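Progress report to the Tolitz fund: Keltcombe flood film, second reporting period

This report covers the work from November to March. The first period dealt with permissions and the archive search, and those are closed apart from one licence, noted under Money.

## Filming

We have now recorded 17 interviews in Keltcombe and the villages downstream. Most are with people who were living on the lower road when the river came over. We also spoke to two district nurses, a pharmacist and the doctor who ran the temporary surgery in the school hall. The district nurses' interviews are the strongest material we have on what happened to people who needed regular treatment and could not get to the hospital at Ornholm.

The hospital gave us one morning on the wards in January. They asked us not to film patients' faces, and we kept to that. We had hoped for a second morning but the winter pressures made it impossible, and we are no longer counting on it.

Sound was poor in two interviews recorded near the weir. One can be repaired. The other will be used as a transcript, with the speaker's agreement.

## Research

The reading on the medical response is finished. It took longer than planned, mainly on the question of well water: the health notices given out in the first week do not agree with each other, and we needed to know which version reached which streets. We have settled this as far as the papers allow. The narration will say where they do not.

A short paper on the notices was accepted for the Kobzar workshop on film and public health. The fund is named in the acknowledgements.
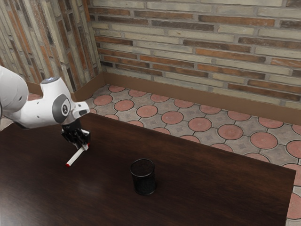
## Editing

A rough cut exists and runs well over length. The finished film is to be 90 minutes, and the present cut has a slow middle section on the history of the river board which will mostly go. The opening has been changed – it now starts with the surgery in the school hall, and the flood itself comes later.

Subtitles have been started for the local screenings. The Welsh version will follow once the cut is locked.

## Money

Spending is within the budget except for archive footage. The regional broadcaster's licence came in £2000 higher than the quote we used in the application. We have covered this by dropping the aerial shots planned for spring. We would like the fund's agreement to that change in writing, as it moves money between headings.

## Next period

- Lock the cut by the end of June
- Show it privately in Keltcombe to everyone interviewed, before anyone else sees it
- Record the narration
- Agree the last archive licence
- Send the study guide to the fund in draft

The private showing may bring requests for cuts. We have left three weeks for this.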